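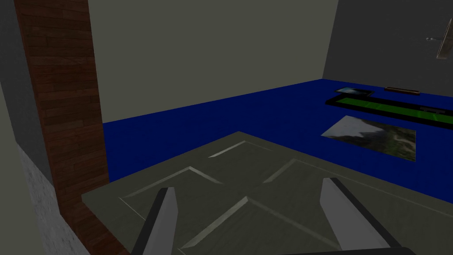
Never order a car in its first model year, somebody wrote under my last post here, and I have been chewing on that ever since. So let me lay out the whole thing and see what you all think. We put down a deposit on the new Huva wagon through Chamoun Motors back when all they had was a brochure and a color card. The refundable part is 200 dollars. The salesman now says the first cars coming off the line are pre-production ones for testing, and that ours would be built in February at the earliest. My old Illimau still runs fine - it just drinks oil and smells a bit when it rains. Do I hang on to my place in line, or let it go and wait a year for them to sort out the bugs? I also have to pick the interior trim by the end of the month, and I change my mind every time I look at the card. Thank you for reading all this!
Posted by wagonmom54, December 16, 2019
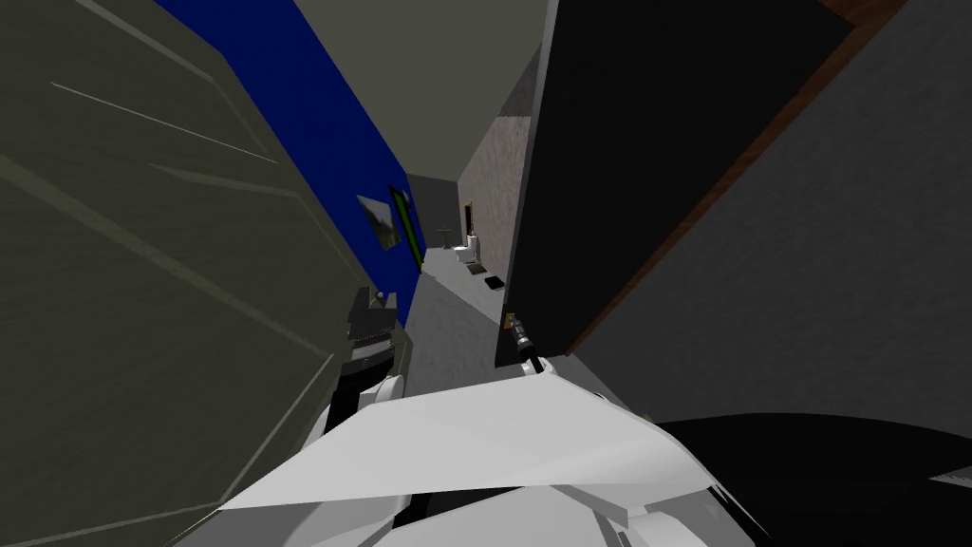 Ayman Moussa
Keep your place, I would say, but get the refund terms in writing before you do anything else. A pre-production car is there for the engineers to drive into the ground, and it won't be sold to you, so don't let that word frighten you. What you want to find out is how many changes they are still making once the customer cars start. Ask the dealer for your build week and ask whether you can push it back without losing your deposit. When I ordered my last one they let me slide it by two months and were perfectly nice about it. And do get the oil leak looked at in the meantime, because a winter is a long time to keep topping up!

rustbelt_ron
first years are always junk. get a used one

Trunix Pete
I'm going to stick up for first-year cars a little. Mine was number 233 off the line and in three years it has needed one window switch and a software update, both under warranty, and the dealer lent me a car both times (a nicer one than mine, to be fair).

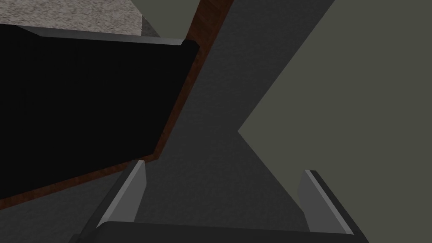
As for the trim, please go and sit in a car that has it before you sign, even if it's a different model from the same maker. Small samples on a card look so much shinier than the real thing does across a whole dash. I went back and forth for weeks myself and ended up with flat black beside a reddish-brown wood strip, very close to the pairing in the picture above, and I have never gotten tired of it. Matte black does show dust, so keep a soft cloth in the door pocket. The wood was a 679 dollar option, and my wife still brings that up.

Contact us | Community rules | Copyright 2019 | Back to top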